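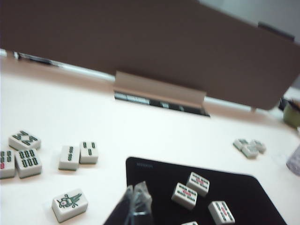 About Plillarora

Posted Oct 5, 2018 by Nikola Zawadzka

Hi, I'm Nikola, and I run Plillarora, a small language school over the bakery on Mamani Street. We teach Polish, Spanish and Mandarin to grown-ups, mostly in the evenings, and mostly to people who swear they were hopeless at languages in school (so was I, I failed French twice!).

I started in May with one class of Polish and a whiteboard I bought from my dentist. Now we have 37 students and three other teachers, which still makes me a bit giddy. Wenjie Cai teaches Mandarin, Hugo Villanueva does Spanish, and Leszek Michalski took over my Polish beginners so I could finally answer emails.

Groups are small and you'll talk from the first night. We don't do tests. We do have homework, but it's stuff like ordering a coffee or calling your aunt, and if you skip it you can still come to class. A term is 18 lessons and costs $341, books included. You can pay in two parts, just tell me when you sign up.

If you're not sure about your level, come sit in on a class for free and we'll work it out over tea. The door sticks, so push hard, and then it's up the stairs and to the left.

Contact: front desk, ext. 452 | © 2018 Plillarora | Back to top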